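Small parts conveyor, belt wandering and choice of replacement

Forum index > Workshop and light industry > Conveyors and handling

Greenrail_Igor
Posts: 137
August 3, 2020

Morning all. Igor Czerwiński, I look after the small packing area at our unit in Brirkport. We have a flat belt conveyor, green belt, aluminium profile sides, fixed alongside a white panelled wall. It carries light plastic parts from the moulding end to the bagging table. The belt has started to wander towards the wall side and by the end of a shift it is rubbing. I have adjusted the tail roller more than once and it comes back.

Two of it.
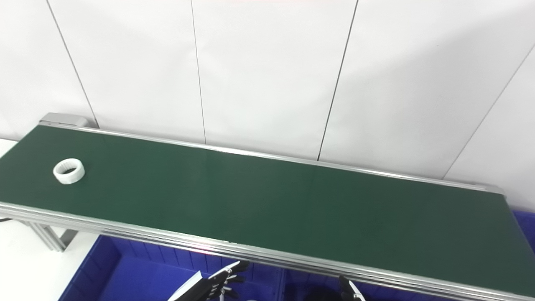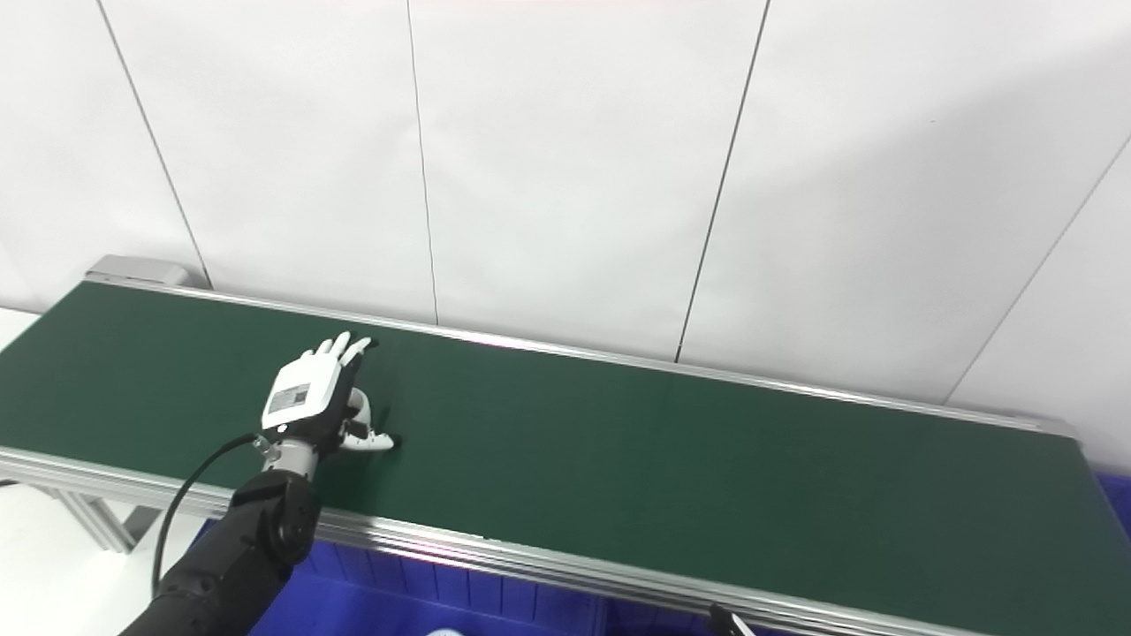 What I would like to know is whether to keep adjusting, fit a new belt, or replace the whole thing. I have one price for a new belt, fitted, from Michalski, and one for a complete conveyor from Stindota at 2,338 before VAT. The belt on its own is 179. The conveyor was second-hand when it came to us and I have no manual for it.

tappet_and_co
Posts: 2,104

Buy the belt. There is very little in a conveyor like that to justify replacing all of it. Motor, two rollers, a bed and some profile. If the motor is quiet and the bearings are not rough you would be spending over two thousand pounds to get the same thing back with a new sticker on it.

Before you buy anything though, check it is square. Measure corner to corner both ways across the bed. If the two diagonals don't match, no belt will run straight on it, new or old.

Marlpit
Posts: 611

Agree with measuring first. Don't agree with buying the belt straight after. Wandering is hardly ever the belt itself unless the joint was made crooked. Mark the belt edge with chalk next to the joint and watch a full turn. If it shifts sideways at the same point on every turn, the joint is out. If it creeps over steadily and stays there, it is the rollers or the frame.

Also, how are you adjusting it? People give it a full turn on the bolt, see nothing happen in ten seconds, and give it another. Quarter turn, then leave it running for several minutes.

Greenrail_Igor
Posts: 137

Half turns, so probably too much. I will do the chalk test tomorrow at the break.

It creeps steadily as far as I can tell. I have not noticed it jumping.

Marlpit
Posts: 611

Then I would put the money away for now. Clean the rollers. Plastic dust packs on to one end of a roller and makes it fatter there, and the belt climbs towards the fat end. You have to take the tension off to get at the drive roller properly. Isolate it and lock it off, don't just press stop.

hebble_b
Posts: 48

Can I put in a word for replacing it. We had an old one at the last place I worked and everybody kept it going on the grounds that it was only a motor and two rollers. It cost us a bearing, then a gearbox, then a belt, and each time the line was down while we waited for parts that nobody stocked any more. No manual and no maker's name would worry me more than the belt does. With a new one you ring up and they know what you have.

tappet_and_co
Posts: 2,104

Bearings are standard sizes. You read the number off the old one and order it from any bearing shop. Same with most gearboxes that size. I don't accept that a missing manual is worth two thousand pounds.

hebble_b
Posts: 48

If you have someone on site who can do that, yes. Plenty of small places don't.

Greenrail_Igor
Posts: 137

I can change a bearing. I would not want to open up a gearbox.

One thing I left out. The conveyor was moved in the spring when the wall panels were being washed down, and it may not have gone back level. The floor slopes a little towards the door. The rubbing started some time after that but I could not give you a date.

Marlpit
Posts: 611

Well, that is where I would start. Spirit level across the bed at both ends and in the middle. If one leg is low the whole frame twists and the belt goes off to one side. Adjust the feet until it is level across, then slacken the bolts where the legs meet the profile and nip them up again so it isn't held in a twist.

After that set both tail adjusters to the same measurement and start again from there. You have been correcting for something else, so the tail roller is most likely well out by now.

quillon77
Posts: 319

Is there enough room between the conveyor and the wall to get a hand in? Ours was pushed up close to a wall and it was a misery to keep clean. Bits went down the back and ended up under the return side of the belt, where they got carried round into the tail roller. We pulled it out by the width of a broom and the trouble more or less went away.

Greenrail_Igor
Posts: 137

Not enough for a broom. I can get an arm down at the tail end. I swept underneath from the front last week and got a fair amount of swarf and a couple of parts.

quillon77
Posts: 319

I'd pull it out then, if the bagging table can move with it. You want to see the back edge of the belt while it's running or you are only guessing at the tracking.

tappet_and_co
Posts: 2,104

Fair point. I'd still order the belt as a spare if that one has been rubbing. Look along the wall side edge for fraying. Once threads start to come out they wrap round the roller shaft. Careful with tension on the new one too, they only want enough that the drive doesn't slip under load. Light parts like yours need hardly any. Over-tightening is what kills the bearings.

Greenrail_Igor
Posts: 137

Update. Did the chalk test. No jump at the joint, it creeps over evenly. Put a level across and it was out by 7 mm at the tail end, low on the wall side. Diagonals matched near enough. Levelled the feet, slackened and retightened the leg bolts, reset the tail adjusters to match and cleaned both rollers. There was a hard band of dust on the wall end of the drive roller which came off with a plastic scraper.

It ran all afternoon with the belt staying off the rail. I am not calling it cured until it has done a few weeks.

There is some fraying on the back edge, a short length. I have trimmed the loose threads with a sharp knife.

Marlpit
Posts: 611

Good. Put a pen mark on the tail bracket where the adjusters are now, so if it moves you will know.

hebble_b
Posts: 48

Glad it's running. I would still get the motor looked at while it is quiet.

pennywell
Posts: 22

Sorry to butt in on someone else's thread. We have much the same thing but with a Pisus belt and ours slips when we start it up in the morning, then is fine. Is that tension as well?

tappet_and_co
Posts: 2,104

Could be, or the drive roller covering has gone shiny. Is the building cold overnight? Belts get stiff. Start a new thread with the belt length and what you carry on it and you will get more answers.

Greenrail_Igor
Posts: 137

I have ordered the spare from Michalski, it can sit on the shelf. Delivery is the first part of September. The conveyor is also now out from the wall by a good hand's width, which is as far as the bagging table would let me go. I will post again when the belt is here, or sooner if it starts rubbing.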